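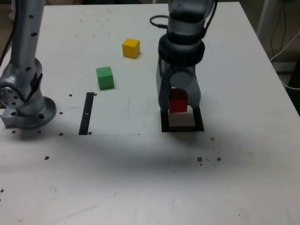

Mesa de apilado del proyecto Mersha: el cubo rojo sobre el blanco, dentro del cuadrado negro; el amarillo y el verde, sueltos.

Proyecto Mersha. Informe de seguimiento
Destinataria: Mekdes Fikre, Fundación Grevow
Remite: Charalambos Tsoukalas, taller Drason, Grunthorpe
30/11/2018

Estimada Mekdes:

En tu última carta pedías un informe «más concreto que el anterior». He releído el anterior y tengo que darte la razón: dedicaba página y media a la filosofía del cubo y dos líneas al gasto. Procuro invertir la proporción.

Estado general

El encargo sigue siendo el que firmamos: un juego de cubos pequeños de madera en colores lisos, una mesa blanca con las zonas marcadas en negro y un cuaderno de ejercicios de colocación y apilado que pueda seguir alguien que no haya hablado nunca con nosotros. Los cubos están. La mesa está. El cuaderno está casi entero, con la salvedad que explico más adelante y que me gustaría que leyeras sentada.

Vamos con retraso respecto al calendario de la solicitud. El calendario lo redacté yo en una tarde de optimismo, y preveía que la pintura se secara a la velocidad que a mí me convenía.

Los cubos

De los 80 cubos encargados hemos recibido todos. Los colores definitivos son rojo, verde, amarillo y blanco. El azul se cayó de la lista después de una discusión que duró más que el barnizado: en la muestra que nos enviaron, con la luz del taller por la tarde, se confundía con el verde a poco que uno se alejara. El proveedor sostiene que era un azul perfectamente azul. Tenemos la muestra guardada por si la Fundación quiere arbitrar.

El blanco ha dado más guerra de la prevista. Un cubo blanco en una mesa blanca parece una ocurrencia de alguien que no va a tener que buscarlo, y así nos lo dijeron en la primera sesión con los monitores. Lo hemos mantenido porque funciona muy bien como base: con un cubo rojo encima se entiende la pila de un vistazo, y el contorno negro ayuda a situarlo. Como pieza suelta, en cambio, lo hemos retirado de los primeros ejercicios. Vuelve en la segunda mitad del cuaderno, cuando el lector ya nos ha cogido confianza o ha abandonado.

El amarillo merece una nota. Bajo una luz fuerte la cara superior se ve bastante más clara que los lados, y en las pruebas hubo quien preguntó si el cubo llevaba dos tonos. No los lleva. Con el rojo y el verde pasa algo parecido, pero a esos nadie los acusó de nada. En la introducción del cuaderno hemos añadido una frase sobre las sombras y las caras iluminadas, muy breve, redactada por una persona más paciente que yo.

Las aristas se han matado a lija en todas las piezas. El lote inicial venía con cantos bastante vivos, lo devolvimos, y el segundo llegó bien. Ese ir y volver explica buena parte del retraso, aunque no toda; la parte restante es mía.

La mesa

El tablero blanco ha cumplido. También ha envejecido, cosa que en la solicitud no figuraba como hito. Tiene roces, manchas leves y unas motas marrones que hemos intentado quitar con tres productos distintos y con una insistencia que empezaba a ser personal. Siguen ahí. También quedan unas rayas finas que parecen de lápiz y que en el taller no reconoce nadie como propias.

Mi propuesta es no cambiar el tablero. Ninguna de esas marcas estorba para leer las posiciones, y cualquier mesa que use después otra entidad va a acabar igual en unas semanas. Prefiero que el cuaderno se haya probado en una superficie con vida que en una de catálogo. Si la Fundación quiere fotografiar algo impecable para la memoria anual, podemos limpiar una esquina.

Lo que sí hemos decidido es el tamaño del cuadrado negro. La primera versión era tan justa que colocar un cubo dentro tenía algo de examen de oposición. La segunda era tan generosa que valía casi cualquier cosa. La actual deja margen alrededor de la pieza y aun así permite discutir si está centrada, discusión a la que, por lo que llevo visto, la gente se entrega con verdadero gusto. El trazo es grueso y el interior sigue siendo blanco. Probamos a rellenarlo de gris y el resultado recordaba a un desagüe.

Queda además la tira negra estrecha, que se planteó como línea de referencia para los ejercicios de orden. De momento la conservamos. Los monitores la usan para decir «a este lado» y «al otro lado», y con eso se ahorran media explicación. 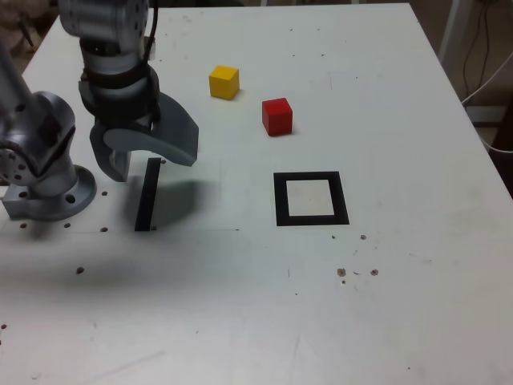
Sobre la distribución de partida, la regla que hemos adoptado es sencilla: al empezar, el cuadrado está vacío y los cubos reposan fuera, separados entre sí y un poco girados. Lo de girarlos no es descuido. En las primeras pruebas los poníamos todos paralelos al borde de la mesa, muy formales, y el ejercicio salía demasiado fácil y, además, deprimente. Ahora cada ficha indica qué colores intervienen y deja libre el ángulo.

También está libre la distancia. Hubo un intento de fijarla con una plantilla de cartón que duró exactamente lo que tardó en doblarse.

El cuaderno

Hay 11 ejercicios cerrados. Empiezan por llevar un solo cubo al cuadrado y terminan con pilas en las que importa el orden de los colores. Cada uno ocupa una página: qué hay en la mesa, qué tiene que haber al final y qué se considera un fallo. Esta última parte es la que más se ha reescrito.

El problema del fallo es el siguiente. Si el cubo rojo queda encima del blanco pero la pila pisa el borde negro, ¿está bien? Yo decía que sí. El resto del taller decía que no. Se acordó que el trazo negro cuenta como fuera, y así figura ahora en el cuaderno, con una redacción que no deja ver ningún rencor. Si la pila se inclina pero se sostiene, cuenta. Si se cae mientras se está anotando el resultado, no cuenta, por mucho que el interesado jure que estaba perfecta hacía un momento.

La salvedad anunciada: el ejercicio final, el de la pila completa con los cuatro colores, todavía no está cerrado y no entra en la cifra anterior. El texto está escrito, pero en cada sesión lo han entendido de una manera. «Apilar de claro a oscuro» parecía una instrucción inequívoca hasta que hubo que decidir si el verde es más oscuro que el rojo. Hemos oído argumentos sólidos en ambos sentidos. Lo más probable es que renunciemos a la elegancia y demos el orden por escrito, color por color, de abajo arriba.

Las sesiones de prueba

Durante noviembre las sesiones se han hecho en el propio taller, con los cubos definitivos y la mesa tal como está. El cambio principal respecto a octubre es que ya no leemos las instrucciones en voz alta. Se entrega la ficha y nos callamos, lo que ha resultado ser la parte más difícil de todo el proyecto. Las dudas se anotan y se comentan al final.

Casi todas las correcciones del texto vienen de ahí. Se han quitado las palabras «adecuadamente» y «convenientemente», que aparecían mucho y no ayudaban a nadie. «Cubo base» ha pasado a ser «el cubo de abajo». «Zona objetivo» ha pasado a ser «el cuadrado negro». El cuaderno ha perdido algo de prestigio y cuatro páginas.

Gasto

La partida de materiales era de 1000 euros. Quedan 507. La devolución del primer lote no tuvo coste, salvo el postal y el anímico. De lo que queda saldrán las cajas para guardar los juegos y la impresión de la primera tirada, para la que hemos pedido presupuesto a dos imprentas. Una ha contestado. La otra ha mandado un calendario de regalo.

No hemos tocado la partida de imprevistos, y preferiría seguir sin tocarla, aunque soy consciente de que escribirlo en un informe es una forma de tentar a la suerte.

Pendiente

Cerrar el texto del ejercicio final y probarlo con gente que no haya visto los anteriores.
Decidir las cajas. La de tapa corredera es más bonita; en la otra caben los cubos.
Repasar la pintura de las piezas con marcas en las esquinas. Son pocas y corresponden a las más usadas, casi siempre rojas, sin que sepamos por qué todo el mundo empieza por el rojo.
Maquetar el cuaderno. El borrador actual tiene tres tipos de letra, uno por cada persona que lo ha corregido.

Lo que necesitamos de la Fundación

Dos cosas. La primera, conformidad por escrito para entregar el juego con cuatro colores en lugar de los cinco de la solicitud – lo del azul, vaya –. La segunda, saber si el logotipo de Grevow tiene que ir en la tapa de la caja o basta con la contracubierta del cuaderno. En la tapa cabe, pero el logotipo es azul, y después de lo contado comprenderás que el asunto levanta pasiones.

Si queréis ver la mesa antes de la entrega, estamos en Grunthorpe todas las mañanas. Avisad con un par de días, por favor, para que podamos insistir otra vez con las motas.

Un saludo cordial,

Charalambos Tsoukalas
Taller Drason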